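## About Pullon Boxing

Pullon is an amateur boxing gym with 50 registered members. Rosaura Henao runs the junior classes; Heriberto Benavides handles matchmaking and medical cards. Bouts are made within 4 kg, and juniors box in headguards.

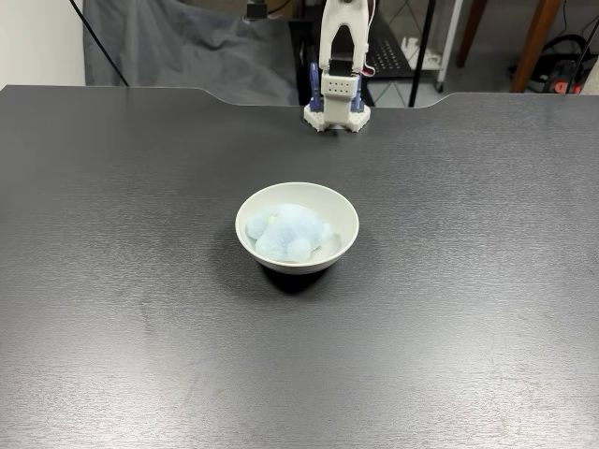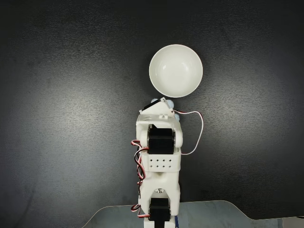

Sparring is by arrangement with a coach – new members complete a block of basic footwork and defence first. Gumshields are compulsory. Our next open show is in May, over three rounds, with weigh-in on the morning. Entries go to Heriberto in writing.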